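June 15, 2025

14 shares · 3 comments

Late, and my feet hurt. Writing this before I talk myself into the version everyone agreed on at the end of the shift.

The grip fault came back. It was supposed to be fixed in May. We had the call with Vonero, they sent the new settings, somebody in Gosdale signed a form, and for a couple of weeks the arm picked up bowls and put them down and people stopped asking me about it. I said then that I didn't believe a settings change had cured anything. I was told to be more positive.

So, this morning. The job was the same one it has been since we moved into the Cletville building: take a bowl, turn it over, hold it, hand it on. We had 128 turns planned. The first dozen went fine. On turn 13 the fingers opened with the bowl in the air. No command to open. I had the log up on my screen and I was looking straight at it, and the log says closed, closed, closed, all the way through the drop. The bowl hit the floor and rolled under the bench. It didn't break. The log still said closed while I was on my knees looking for it.

That is the part I can't get past. Things drop stuff. I drop stuff. But a machine that lets go and then reports that it is still holding is a machine I don't want to stand next to, and Balaskas wants people standing next to it by the fall.

I hit the stop. Then I pulled the power, since the stop button has its own history, and I wrote the time on the back of my hand like an idiot because the notebook was across the room.

The Vonero man on the phone asked if the bowl was slippery. It's a bowl. He asked if somebody might have bumped the arm. I was alone on that side and I hadn't touched it. He asked if I was sure about the log, and I read it to him line by line, and he said "huh" and that he would open a ticket. We have 2 tickets open with them already, both marked as solved pending review. I asked what pending review meant. He didn't really know.

After lunch we started again at slow speed with the tape down on the floor and a rule that no one crosses it while the arm has power. I wanted to wait for an answer from Vonero first. I lost that one. Balaskas's people are visiting and there has to be something moving when they walk in, apparently. My line was that I would only run it if I could check the hold by hand signal and eye every time and ignore what the screen claimed. They gave me that much.

It held. Every turn, all afternoon. Which proves nothing! A fault that shows up once in the morning and stays away all afternoon is worse than one that shows up every time, because now the summary email says "resolved after restart." I read that sentence three times. Restarting is the thing we did. I don't see where the resolving comes in.

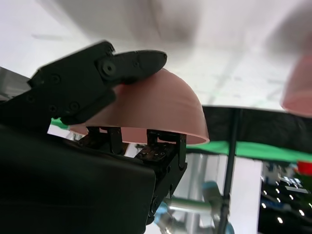

Anqi Yan
Test technician, handling cell, Cletville

One finger on top of the dome, two up inside it, and the rim sitting level enough. Anyone looking at that would say it's a good grip, and I'd say so too. I said the same about turn 13 right up to the moment it let go, so I'm not going to make much of how it looks.

My own guess is the cable where it bends near the wrist. If the signal drops out for a moment, the controller might just keep repeating the last thing it heard, and the last thing it heard was closed. That would fit. It would also mean the May fix had nothing to do with anything – it just happened to come during a good stretch. I have no proof. I asked for the cable to be swapped and was told to wait for the ticket.

I wrote my own report anyway and left out the word resolved. Saved a copy of the log in two places. Tomorrow I want to bend the cable by hand with the power limited and the bowl over a cushion, and watch what the screen says.

Need to buy cat food. Need to wash my hand, the time is still on it, 9:52.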